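Search this site
Search
Go

Desk diary, October

Up at 5, couldn't sleep, label maker on the brain. Again.

So the Drikeo died. Properly this time. Feeds tape, prints nothing, feeds more tape. Had maybe half the file folders done for the back cabinet and now the letters A to K look lovely and the rest is my handwriting. Concetta says my handwriting is fine. Concetta has never tried to find Mostafa's invoices under my handwriting.

Rang Horrocks at lunch. On hold forever. They do still stock the tape but not the machine, "discontinued line", would I like the Plurnidance insted. Would I. It takes a different cartridge, of course it does, and I have a drawer full of the old ones. Asked about trade-in on unopened tape. Long silence. No.

Ordered hanging folders while I had them on the phone, box of 200, letter size, the green ones. Counted the old box when I got back to my desk and I'd been sure it was full but we're down to the bent ones and those with the little metal hook gone. Straight in the trash. Felt good.

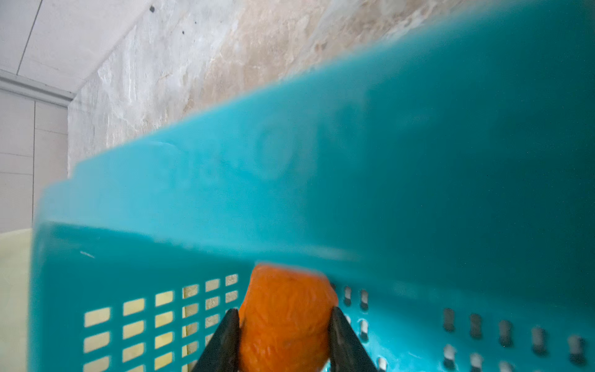
Afternoon – the tabs. Why do the plastic tabs never fit the folders they come with. Declan came by, pushed one in with the end of a pen, went in first time, walked off. Insufferable. Did the rest his way. Thumbs still sore.

Invoice numbering is the other thing. Found two different 203s, one from Ashley's spreadsheet and one from the duplicate book, different customers, different amounts. Emailed Ashley. She says go by the book. Fine, but the spreadsheet runs up to 492 and the book doesnt, so somebody skipped a chunk or there's a second book. Please let there not be a second book.

Jivholm catalog in the mail. Read it with my sandwich like it was a magazine. Want the desktop sorter with the slanted shelves. Don't need it. Price is silly. Folded the page over anyway.

Need for tomorrow: staples (the small ones, not the ones I bought last time), toner, call Plurnidance people about whether it does the narrow tape. Jhun wants the supply closet key back too – still in my coat I think.

Left late. Cabinet drawer two sticks when it's shut all the way, so left it open a crack.

Comments

tabsandtoner: Ours does the feeding thing when the print head is dirty. Cotton swab and a bit of alcohol before you spend money!

Jhun Estrella: Key please.

filing_fran: There is always a second book. Sorry.

Last updated: October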